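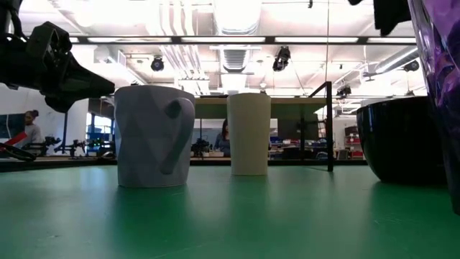 In November I decided that I will drink my tea only from cups which I really like. It sounds like a small decision, but my shelf was full of free mugs from old employers and one glass with a chip, and I had to look at every piece and say yes or no. On Thursday evening I put all of them in a box, and only 9 pieces went back to the shelf.

I have written before about my kettle and my teas, so today it is only the vessels.

My favourite is still the grey mug with the flat triangles on its sides. I bought it at the Kusis market, from a table where everything was a little bit wrong and therefore cheaper. The rim is slightly uneven, and for my lip this is pleasant. It holds 300 ml, I have measured it, and this is the right amount for one breakfast. The thick handle is good for cold fingers. I only must take care in the dishwasher, because the mug is wide at the top and it pushes its neighbours.

The cream cup without a handle is harder to explain. When the tea is fresh you cannot hold it, so you wait, and I think the waiting does me good. It comes from Weter and I paid 55 for it, which my family found too much. I use it for green tea in the afternoon, and sometimes for pencils when I have visitors and need to clear my desk quickly.

A word about the surface under the cups. I was always a person for wood and linen, but green is a very kind colour for pottery. Pale clay looks warmer on it, and black becomes deeper.
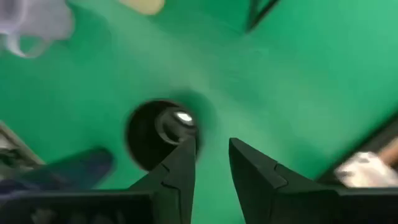

The green again, with the round black hole.

The black bowl is a different story. I did not want it at first – it is so glossy that every fingerprint stays on it. Then I ate rice from it for one week and changed my mind. White food looks beautiful in black, and soup looks like nothing at all. The shop was called Nestier, and they packed it in so much paper that I used the same paper for two birthdays.

I have also learned to put less on one shelf. Before, I made towers of bowls and I was afraid each time I took the lowest one. Now the bowl has its own level and the cups stand below, with air between them.

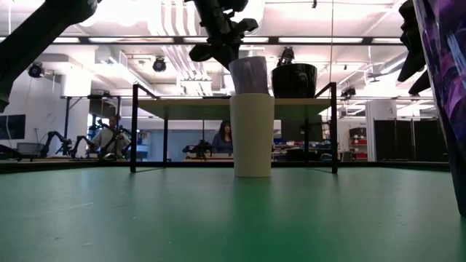

Cream cup in front, black bowl on the little grey table.

Next I would like a small teapot. There is one from Jang that I visit in the shop window, dark brown with a short spout, but first I must find out if the lid stays on when you pour.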